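Learning to bake bread in a language that is not mine

When I moved to Grernside I decided to learn one new thing in English from the beginning, without translating in my head. I chose bread. I thought flour and water would be simple words, and they are, but then I met "prove", "knock back" and "score", and I needed the dictionary more than the oven.

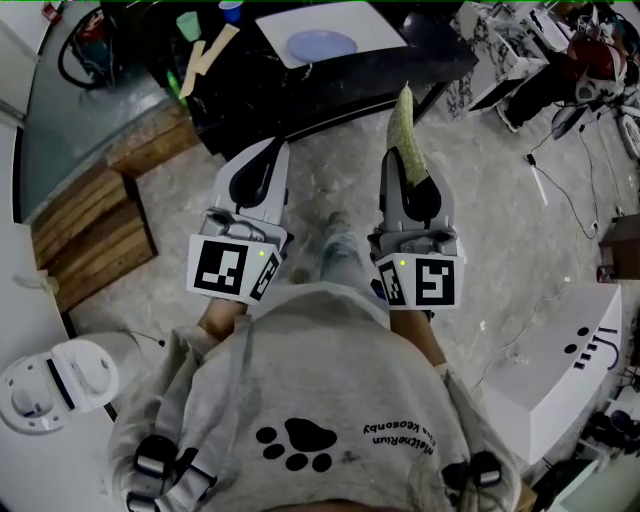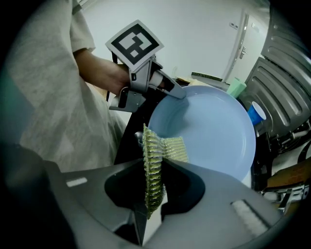
A reader called Bermúdez wrote under my last post that I should stop adding flour when the dough sticks to my hands, and that 292 grams of water is not too much for the recipe I use. I did not believe it at first. In my mother's kitchen a sticky dough was a mistake, and you corrected it quickly, before anybody saw.

So in August I tried again with the strong white flour from Veveck, the small mill behind the station. I left the dough alone for 2 hours with a damp cloth over it. It was still soft and a little ugly — I had to use a scraper to move it — but the loaf came out with bigger holes than I have ever had. The crust was too pale, because my oven says 200 degrees and I think it is lying to me.

The bag from Veveck holds 900 grams, an annoying size. After one loaf there is too much left to throw away and not quite enough for a second. I make flatbreads with the rest, with salt and a spoon of yoghurt, and we eat them standing up.

Next I would like to try rye. The recipe says the dough should feel "tacky", and I have looked up this word three times already.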